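Section 7: Sorting Clothes on the Floor

Floor sorting is the best part of the Rancombe method! Give yourself 20 minutes and plenty of room.

1. Spread dark pieces out flat, so seams and hems are easy to check. 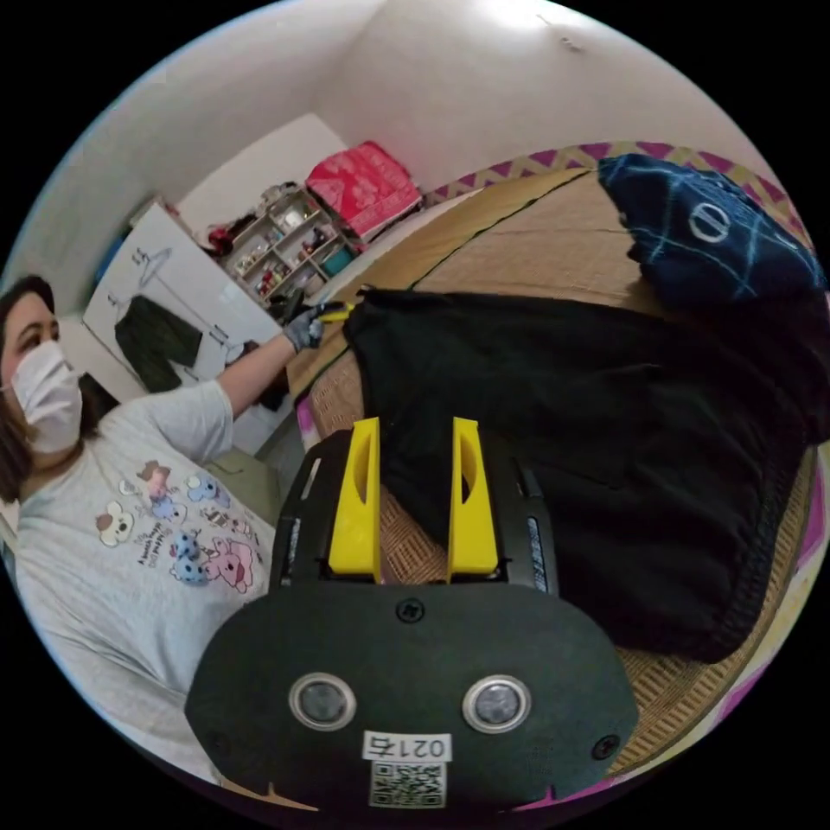 Fig. 9. Black garment laid out on the mat, folded navy cloth beside it.

2. Fold small cloths first and keep them close to the big pieces. Patterned ones are a joy to spot later.

Note: Wear gloves if you're using any hand tool near fabric.

3. Bring the soft items together in one bundle. A straw hat can sit underneath for a moment, brim spread wide.
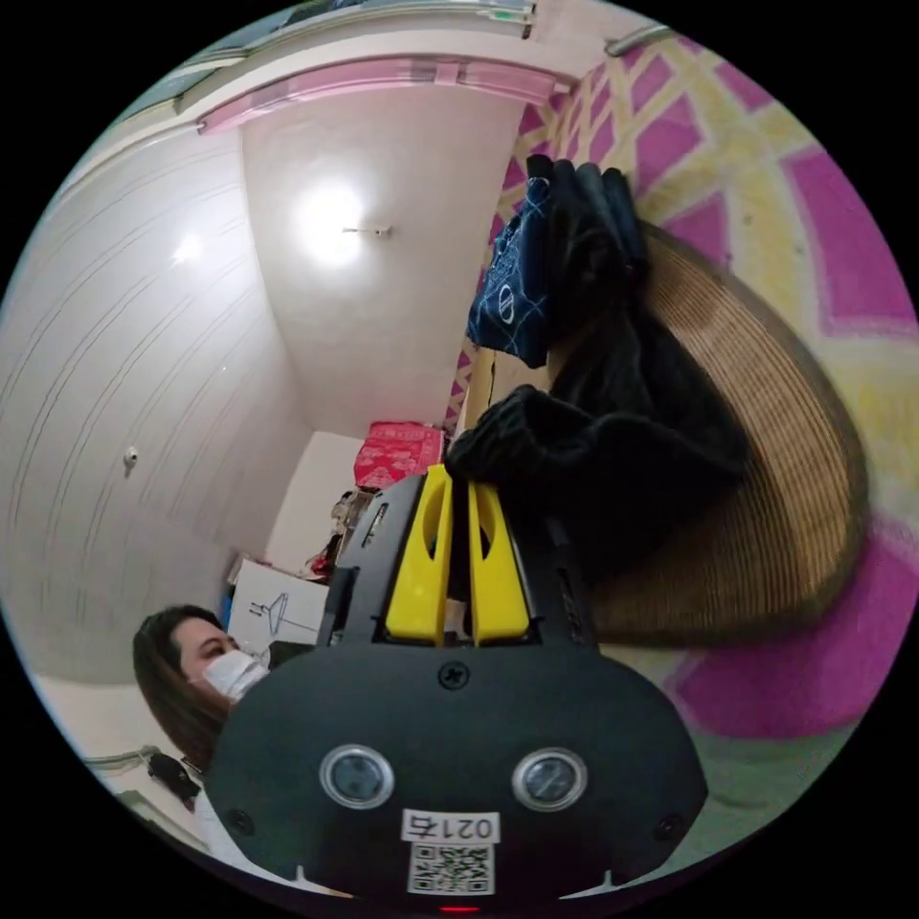
4. Lift the bundle off and put the hat away on its own shelf.

Caution: Don't leave weight on a brim overnight. Straw creases fast!

5. Shake out the bedsheet last and fold it in thirds.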